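How do I stop my sourdough starter from stalling when the kitchen gets cold?

Posted by Kanberg, 3rd December

Hi all! I've had my starter going since September and I'm completely hooked – two loaves a week, pizza on the weekend, even crackers from the discard. But the house has cooled right down and now it takes forever to rise. I feed it whole wheat and white flour, half and half, with tap water. The bread still tastes wonderful, just flat as a pancake. Should I start over?

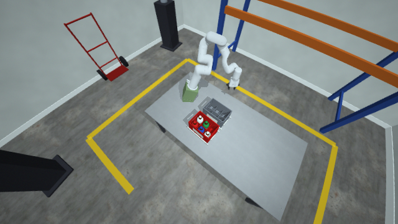

Skiltow

Please don't start over! A slow starter is just a cold starter. Put the jar in the oven with only the light on and check it after a few hours. Mine doubles in there every time. Warm up your water a little too, and give it more starter to work with at each feeding. I do 40 grams of starter, 40 of flour and 40 of water, and it's bubbling like mad by lunch. Tape a note on the oven door so it doesn't get preheated with the jar inside (I lost a beauty that way).

Thampi

All good tips above, and I'd add rye. Swap a spoonful of your flour for rye and watch it go, it's my favorite trick of the whole winter!! The other thing is the dough. A happy starter won't save you if you shape too early, and cold dough needs much longer on the counter than the recipe says.
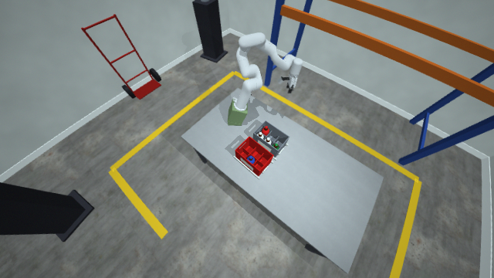

For a loaf with 400 grams of flour I let it sit until it's puffy and jiggles when I nudge the bowl, even if that takes all day. Then shape it and leave it in the fridge overnight. The flavor you get from that long rest is amazing – tangy, a bit nutty, with a crust that crackles when it comes out. Bake it in a covered pot if you have one. Let us know how the next one comes out!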